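Fabric & Haberdashery > Black brushed fabric: which one for covers and cuffs?

Posted by tackingstitch, 16/02/2018
7 replies | 2,390 views | 3 shares

I need a few metres of black fabric for soft covers and cuffs. It has to be matte, with a bit of fuzz to it, and it has to bend round a curve without going stiff. I've had samples from Jinel and from Kravets in Grestville. The Jinel is thinner and has a slight sheen under a lamp. The Kravets is duller and softer but it sheds when you cut it. Has anyone used either for something that gets handled a lot?

greyselvedge
Kravets, no question. I made chair arm covers out of it in July and they still look decent. Cut it on a sheet and run the hoover over the edges before you sew.

hemline_up
I'd go the other way. Anything fuzzy in black picks up every bit of lint in the house. The sheen on the Jinel goes after a couple of washes.

tackingstitch
Washing first is a fair point, I hadn't tried that. My other problem is the cuff. If I gather the lower edge it comes out nice and round, but then I get a crease going across where the cloth folds over itself. A few faint folds higher up don't bother me. It's the one at the cuff I keep looking at.

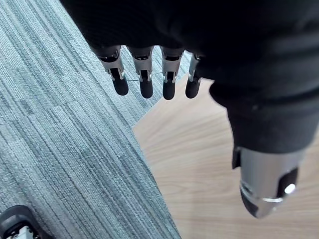
hemline_up
A crease there means too much cloth for the width of the cuff. Take the length down a little and gather less. I wouldn't press it, you'll flatten the pile and end up with a shiny stripe.

bobbin77
Disagree about the length. Shorten it and the cuff rides up as soon as anything bends. I leave the extra in and put a row of loose hand stitches on the inside of the fold — it still creases, but in the same place every time.

greyselvedge
Same as bobbin77. Soft cloth is going to fold somewhere. If you want it dead smooth you need something with stretch, and then you lose the matte look.

hemline_up
You don't lose it with all of them. Wimen do a brushed stretch that is properly dull. It costs more than the Kravets and the roll is narrow, so check your layout before ordering.

tackingstitch
Thanks all. I've asked Wimen for a sample. In the meantime I'll wash the Jinel piece and make one cuff shorter and one with the hand stitching. Does the stretch need a ballpoint needle?

hemline_up
Yes, and a longer stitch than you'd think.

Contact us | Forum rules | Back to top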